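Startseite > Publikationen > Arbeitsberichte > Automatisierung und Arbeitsorganisation > Abschnitt 4

4 Veränderte Aufgabenprofile im Unterkunftsbetrieb Sestoron

4.1 Ausgangslage und Datengrundlage

Der untersuchte Betrieb vermietet möblierte Kleinwohnungen an Beschäftigte mit befristeten Verträgen. Zwischen zwei Belegungen werden die Zimmer gereinigt, geprüft und neu geordnet. Im Rahmen des Projekts Rutel wird untersucht, welche dieser Tätigkeiten künftig von zweihändigen Robotersystemen übernommen werden könnten und wie sich die Arbeit des Personals dadurch verschiebt. Ausgewertet wurden 1.272 Arbeitsprotokolle sowie 291 simulierte Durchläufe. Die Befragung der Beschäftigten leitete Pao-chu Chou.

4.2 Verschiebung der Tätigkeiten

Nach Angaben der Befragten entfällt ein erheblicher Teil der Arbeitszeit auf kleine Handgriffe, die in keiner Stellenbeschreibung erscheinen: liegen gebliebene Unterlagen aufnehmen, Stühle zurückstellen, Ablagen freiräumen. Gerade diese Handgriffe wurden in der Simulationsumgebung Prarnness nachgebildet. Das Personal war an der Auswahl der Aufgaben beteiligt und beurteilte anschließend die Durchläufe.

Drei neue Aufgaben zeichnen sich ab. Beschäftigte geben Zimmer für den Durchlauf frei, entscheiden über Gegenstände mit ungeklärter Zuordnung und dokumentieren Abweichungen. Die körperliche Belastung durch Bücken und Heben wird dabei voraussichtlich sinken, der Anteil an Kontroll- und Schreibarbeit steigt. Mehrere Befragte bewerteten diesen Tausch zurückhaltend – sie befürchten eine engere Taktung und den Verlust eigener Entscheidungen über die Reihenfolge der Räume.

4.3 Beengte Räume als Grenzfall

Dachzimmer gelten im Betrieb als aufwendig. Schrägen und niedrige Einbauten schränken die Bewegung ein, und die Möblierung lässt wenig Stellfläche. Abbildung 3 zeigt einen simulierten Raum dieses Typs mit Bett, niedrigem Regal und Drehstuhl. 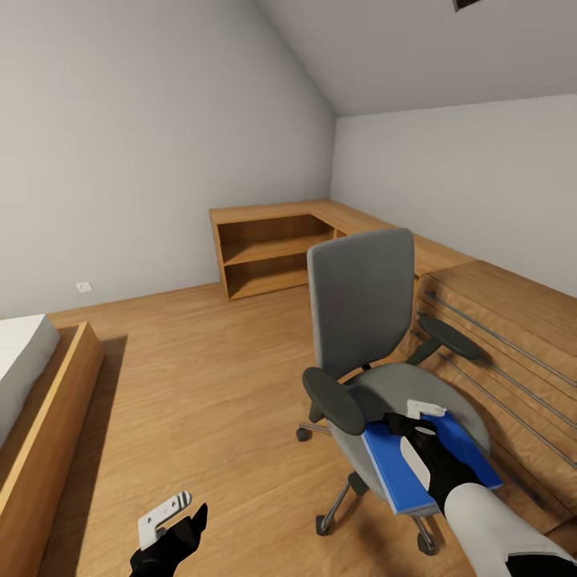

Abb. 3: Simuliertes Dachzimmer; die rechte Roboterhand liegt auf einem blauen Buch oder Ordner auf der Sitzfläche des Drehstuhls.

Für die Arbeitsorganisation ist vor allem die Zuständigkeit bei Unterbrechungen von Bedeutung. Der Betriebsteil Tse sieht vor, dass eine Fachkraft mehrere Zimmer zugleich betreut und bei Störungen eingreift. In der Befragung wurde dagegen eine feste Zuordnung je Etage bevorzugt. Eine Betriebsvereinbarung, die Eingriffszeiten, Qualifizierung und Eingruppierung regelt, liegt bislang nicht vor. Ihr Entwurf soll im November beraten werden.

Verwandte Beiträge
Rutel: Methodik der Beschäftigtenbefragung
Prarnness als Umgebung für Aufgaben in Innenräumen
Qualifizierungsbedarf in der Gebäudereinigung
Mitbestimmung bei der Einführung teilautonomer Systeme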